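Chapter 7
Faults in Grasp Recording

7.1 A release that was never logged

The fault examined in this chapter cost the Tudedero project 460 recorded grasps before it was found. It produced no alarm and no visible damage. The gripper closed, the operator felt it close, and the recording was saved. The error lay in the jaw-opening value stored with each sample, which stopped changing partway through a take while the jaws went on moving.

Tudedero was run in Nalludton to collect handling data for a cloth-sorting cell. Operators worked with hand-held grippers at a long table, picking up small cloths and placing them again. Two quantities were stored at each time step: the pose of the gripper and the opening of its jaws. Pose was recovered from printed markers. Opening came from a position sensor on the drive link, read over its own cable.

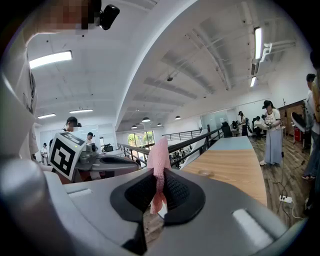

The two channels failed in different ways, and the difference matters for everything that follows. Loss of pose is easy to detect. The tracker reports no solution, the time step is flagged, and the take is either repaired or thrown out. Loss of opening data, as the Tudedero software was first written, was not flagged at all. When the sensor link dropped, the recorder repeated the last value it had received. A take with a dead sensor therefore looked like a take in which the operator held the object very steadily.

This behavior is called hold-last-value. It is a common choice in control software, where a brief gap should not cause a jump in the output. In a recorder it is a design error. A controller needs some number in order to act. A recorder needs to know that it has none.

7.2 Why cloth hid the fault

With a rigid object, a frozen opening value tends to show up quickly. The width of the object is known, and a recorded opening that does not match it can be rejected by a simple range check. Tudedero had such a check. Cloth gets past it. A folded or bunched cloth has no fixed width between the jaws, so the check had been set wide enough to accept nearly any value.
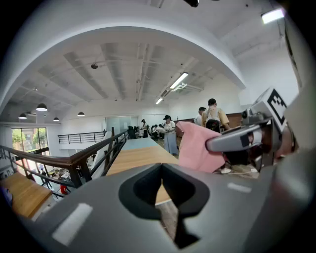
Figure 7.1 Crumpled cloth held at the gripper finger. The marker block is mounted above the finger.

The first sign of trouble came from replay. A test arm at the Clistbridge site was given a set of recorded takes and carried the cloth past the release point without letting go. The arm was blamed first, then its drive settings. Both were checked and found sound. Only when the opening values were plotted against time did the flat sections appear. In one take the value was constant to the last digit for 1637 samples in a row. A working sensor of this type shows small changes from sample to sample even when the jaws are clamped shut.

7.3 Cable strain as a root cause

The link dropped at the connector. Each gripper cable ran back past the operator's wrist, and turning the wrist inward pulled on the plug. Two-handed work made this worse, as the cables had to follow both arms and the operator turned from one object to the next.
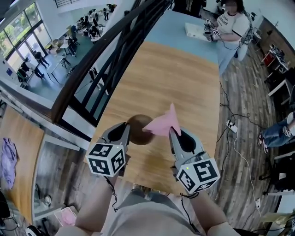

Figure 7.2 Two-handed work at the table, with a cable at each gripper.

Bench tests at Villca reproduced the dropout with a side load on the plug and the cable held at a sharp bend. Contact returned when the load was removed, which explains why the start-of-shift test always passed. The test was done with the gripper lying flat.

Two changes were made. A clamp was added to take the load off the plug, and the recorder was rewritten to store a missing-data code whenever a sensor reading was late. The second change is the more important one. Section 7.4 sets out how the time limit for a late reading is chosen, beginning with the sampling rate of the slowest channel.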